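How to Book a Group Outing at a Family Fun Center

Updated 1/18/24

Fitereo in Lilport takes group bookings for mini golf, bumper cars and the arcade. The steps are the same for a birthday, a team party or a work outing.

Step 1. Get a head count. Groups of 9 or more get the group rate. Guests who only watch do not need a wristband, but they do count toward the room limit.

Step 2. Pick your activities. The standard package covers one round of mini golf and an arcade card. Bumper cars are extra. Riders under 11 must go with an adult in a two-seat car.

Step 3. Choose a time slot. Each slot runs three hours, including time in the party room. Weekend afternoons fill up first. If your date is in September, ask about the after-school slots on weekdays.

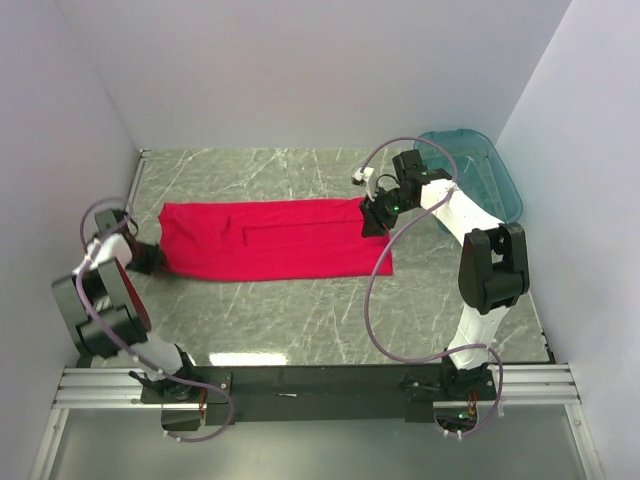
Step 4. Pay the deposit. You can do this online or at the front desk. The deposit comes off your final bill. It can be moved to another date once if you call at least three days ahead.

Step 5. Send the waiver link to your guests. Every rider needs a signed waiver, and a parent has to sign for anyone under 18. Paper copies are at the desk, but the line gets long on Saturdays.

Step 6. Order food. Pizza and drinks go through the snack bar. You may bring your own cake or cupcakes. Other outside food stays in the car.

On the day, come 15 minutes early and check in at the desk by the Zou Street entrance. The other door is for mini golf only. Closed-toe shoes are required for bumper cars.

Arcade points stay on the card for a year, so guests can save them for a later visit.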